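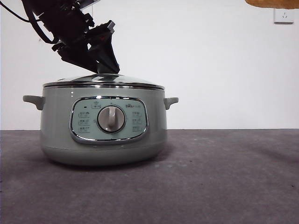 Figure 1. The lid task at our station, with the gripper on the lid knob.

3. The lid task, and how we taught it

I should say up front that the lid was never meant to take up most of the term. When Vandana Nishad and I wrote the project proposal for the Cidard club, we had it down as a warm-up, something the first-years could knock over in an afternoon before we all moved on to pouring. We'd practised on a block of foam with a dowel stuck in it, and the arm picked that up so reliably that we got a bit cocky. A real lid is a different animal. The one we settled on is domed glass with a steel rim, and once the fingers close in from the top they hide most of the knob (Figure 1), so whoever is driving can hardly see the thing they're trying to hold. Our overhead view was even worse for this, and we dropped it early.

3.1 Who did what

There were 19 students on the list by March, mostly second-years with a handful of keen first-years who'd come across from the Coughlan soldering nights. We split them into driving pairs. One person had the leader arm and the other watched the pot and talked, and after a few goes they swapped. I'd fully expected the gamers to be streets ahead of everyone else, and a couple of them were, but the pair I'd have put my money on by the end were two quiet chemistry students who simply moved slowly and told each other everything.

Josefien Van den Broek looked after the recordings and kept the log, which we call Ollitz for reasons lost to an earlier committee. Every attempt got an entry, good or bad. That took some enforcing! People are very happy to log a lovely clean lift and strangely forgetful about the one where the lid skated sideways and everybody yelled.

3.2 Collecting the demonstrations

We defined an attempt as beginning with the gripper open and clear of the lid, and ending with the lid set down flat on the table beside the pot. The pot was unplugged and empty for all of it (the club's safety rules are firm on that, and so am I). Between attempts the driver nudged the pot a little and turned it a bit, so the policy wouldn't just memorise one spot on the table.

We finished with 200 demonstrations we were willing to train on, out of a much bigger pile. Josefien and I went through the rejects together over several very long cups of tea. The usual trouble was coming down too hard and pushing the pot along, or closing the fingers before they'd got low enough, so they slid up and off. A few were perfectly good grasps spoiled by a wobbly set-down, and in hindsight I wish we'd kept those and simply labelled the first half. Next year's group is welcome to learn from that one.

3.3 Training

Training ran on the shared machine in the Cludard lab, which we could only have overnight. We used the same imitation learning code as the club's earlier block-stacking project and changed as little as we could get away with. Three students who'd never touched a training script before took turns launching the runs, and each of them broke it in their own original way - I've put the fixes in the appendix. Most runs went for roughly 2,000 steps before we looked at them, mainly so the students had something to try at the next session.

Those early policies were pretty funny to watch. The arm would set off with tremendous confidence, stop just above the lid, and hover there. Vandana guessed that our drivers were all pausing at the same height to line themselves up, and when we went back through the recordings she was dead right. We'd taught it to dither. We asked the pairs to do their lining up higher and come down in one go, recorded a fresh batch, and swapped out the worst of the old ones.

The hovering mostly went away after that, although it still crept back when the pot sat near the far side of the workspace. We come back to those positions in Section 4, along with the students' own notes on what they'd change about the gripper fingers.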